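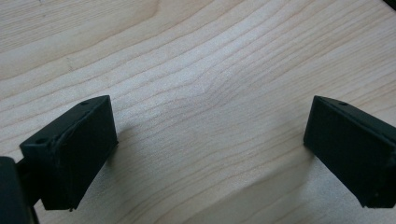 4.2 手持采集规程中的“良好实践”条款

上一节讨论的是规程由谁起草、以什么名义发布。本节只看条文本身，并且只看手持夹爪采集这一类工作。选这一类，原因很实际：机械臂有控制柜、急停回路和关节限位，写规程的人可以从既有的机械安全文件里抄到不少东西；手持夹爪没有这些，操作者的手就是执行机构，条文只能靠起草者自己想。想得好不好，读一遍就看得出来。

我们对照的三份文本分别是Saravska操作规范、Trikik采集手册和Flamton现场检查表。三者都自称“良好实践”，都使用“应”和“宜”这一对词，也都在前言里写明条款来自“经验”。至于是谁的经验、多少次作业、出过哪些问题，三份文本都没有交代。Saravska规范最长，逐条编号共294条，版本日期为2023-08-01；另外两份短得多，没有版本日期，引用时只能注明下载月份为10月。没有日期的规范文本怎样被“遵守”，我们至今没有想明白：操作者签字确认的是哪一版，事后无从核对。

先看台面。Saravska规范要求作业台面“整洁、平坦、无干扰物”，Trikik手册要求“纹理不应影响采集质量”，Flamton检查表只有一个勾选项，写作“台面合格”。三种写法看上去严格程度不同，执行起来差别很小，都要由操作者当场判断。什么算干扰物？木纹算不算？一道细划痕算不算？台面边缘露出的一小截物件，是在作业区内还是作业区外？Saravska规范在术语一章给“作业区”下了定义，称其为“夹爪可达并可见的区域”，但“可达”取决于持握者的臂长和站位，“可见”取决于镜头安装的角度，两者的范围并不重合。条文没有说明取交集还是并集。这不是咬文嚼字，按并集理解，许多看似正常的作业都要判为不合格；按交集理解，这一条几乎约束不了任何人。

浅色木质台面是这类作业中很常见的选择，规程作者似乎也默认如此，因为三份文本里关于反光、阴影的措辞都只适合浅色、哑光的表面。问题在于，同一块木板的不同位置，纹理疏密可以相差很大。有的地方纹路舒展，有的地方纹路收拢成一束一束的深色条纹。如果“纹理不应影响采集质量”这句话要有意义，就必须说明影响怎么测、测哪里、允许到什么程度。Trikik手册在这一条之后附了一句“由负责人酌定”，于是整条就退回到负责人的眼光上去了。我们不反对酌定，但酌定的内容应当留下记录，否则与没有这一条无异。

再看夹爪指端。三份文本都要求作业前检查指端，要求的措辞却都停在“完好”二字。对于注塑成型的商品夹爪，“完好”大致可以理解为没有裂纹和缺损。对于增材制造的零件，这个词就很含糊了。层间纹路、边缘残留的细小毛刺、表面略微粗糙的接缝，在打印件上是常态，刚下机的零件也会有。把它们一概判为缺陷，现场就没有可用的夹爪；一概放过，又等于默许真正的磨损混在里面。较为合理的做法是在启用时建立一份基准记录，此后的检查都与这份基准比较。Santoso工作组的内部意见稿提出过类似的建议，但意见稿没有说明基准记录由谁保存，也没有规定偏离多少必须更换。我们认为这两个缺口比措辞问题更要紧。
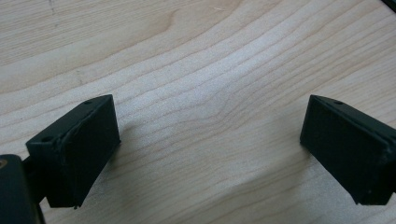
更换标准之所以难写，部分原因是起草者不愿意给数字。给出数字就要说明来源，说明来源就要做试验，而试验花钱。Saravska规范在这里采用了一种常见的折中：正文写“磨损明显时应更换”，资料性附录给一张空表，由使用单位自行填写阈值。我们见过填好的表，也见过原样空着归档的表，后者居多。空表归档之后，检查员照样在“已执行”一栏打勾，因为条款要求的只是“使用附录中的表格”，没有要求表里有内容。这种写法保护了起草单位，对现场几乎没有帮助。

安装孔是另一个被忽略的细节。以图2中的夹爪为例，左指上表面可见两个小圆孔，右指可见部分有一个，连接件和夹爪主体的一部分在画面之外。单凭这样的视角，检查者能够确认的事情很有限：两指之间没有夹持物，指端在木质台面上方，左指内侧面的下缘略有参差，孔的位置大体对应。紧固件是否到位、右指的安装部分是什么状态，则无法判断。三份文本中有两份允许以采集画面代替目视检查，理由是“画面本身即为记录”。这个理由听起来节省，仔细推敲却站不住：用于采集的镜头是为看清操作对象而布置的，它看得见指端，看不全指端的安装。以它代替检查，等于让规程去迁就镜头，凡是镜头看不到的部件都成了默认合格。

同样需要追问的是“空载开合”这一要求。三份文本都规定，正式作业前应在无夹持物的状态下确认两指张开、对正。条文的本意大概是给每段记录一个可比较的起点，我们对此没有异议。但“对正”一词未作定义。手持设备在画面中总会有透视，一侧指端显得大一些、近一些，另一侧被画面边缘截去一部分，这些都不足以说明两指没有对正。反过来，画面上看起来对称，也不足以证明两指真的平行。若要判断对正，需要在固定姿态下用量规测量；若只打算看一眼画面，条文就应当老实地写成“画面中两指可见且无夹持物”，不必借用“对正”这样一个带有计量意味的词。

阴影和照明的条款存在类似的毛病。Flamton检查表要求“光线均匀”，却没有区分环境光不均与夹爪自身投下的影子。夹爪贴近台面，指端旁边就会有一片柔和的灰影，再均匀的照明也去不掉。按字面执行，凡是贴近台面的作业都过不了这一关；按惯例执行，检查员一律放行，这一条便形同虚设。Saravska规范稍好，规定了开工前在无遮挡台面上读取照度，可惜没有规定读数点，也没有规定作业途中光线变化时是否需要重读。读一次，写一个数，管一整天，这样的记录究竟能支持什么结论，值得怀疑。

有意见认为，上述问题都可以靠培训弥补：条文写得宽一些，由有经验的人去把握，效果未必差。这种看法在现场有市场，我们也承认熟练的操作者确实能凭手感避开许多麻烦。可是规程存在的理由，恰恰在于不能假定每个人都熟练。况且，把判断交给经验之后，同一批记录里就会混入几种不同的合格标准，而使用数据的人看不到这种混杂。他们看到的只有一句“按良好实践采集”。我们调阅的一套归档材料共有3,241条记录，每一条都附有这句话，却没有一条写明检查时依据的是哪一版规程、哪几项经过酌定。材料是否合格，我们不作判断，也确实没有依据判断。能够说的只是，这句声明没有提供任何可供复核的信息。

也有意见走到另一头，主张把条款尽量写细，逐项设阈值，逐项拍照留存。我们对此同样保留态度。294条的规范已经超出一个操作者在开工前能够认真读完的长度，再往上加，结果多半是更多的勾和更少的检查。条款的数量很容易被当作严谨的证明，写进项目申请书里也好看，但条款之间互相引用、互相例外，到最后连起草单位自己的解释也前后不一。Saravska规范关于指端清洁的要求分散在两章，一处要求每次作业后擦拭，另一处要求“必要时”擦拭，两处都用“应”。操作者选择哪一处都算合规。

基于以上比较，我们对手持夹爪采集规程提出几点修改意见，范围仅限本节讨论过的条款。台面一条，删去“无干扰物”，改为规定作业区的边界如何标出，并要求边界内出现的物件逐一登记；木纹和划痕不作为不合格项，但应在更换台面时重新留存一张空台面影像。指端一条，删去“完好”，改为与启用时的基准记录比较，基准记录须包括安装孔、紧固件和内侧面下缘，且不得仅以采集镜头的画面充当。照明一条，应写明读数点，并把夹爪自身的投影排除在“不均匀”之外。凡使用“酌定”“必要时”的条款，须在记录中写出酌定的结果和作出决定的岗位，写不出来的，该条视为未执行。

这些意见没有经过大规模验证，我们只在2个工位上试用过修改后的检查表，时间也不长，不足以说明数据质量因此有所改善。试用中能够确认的变化是，检查员开始在表上留下文字，其中一部分文字相互矛盾。矛盾的文字至少可以追问，下一节将以这些记录为材料，讨论检查员之间的判定差异，以及这种差异能否靠修订条文来缩小。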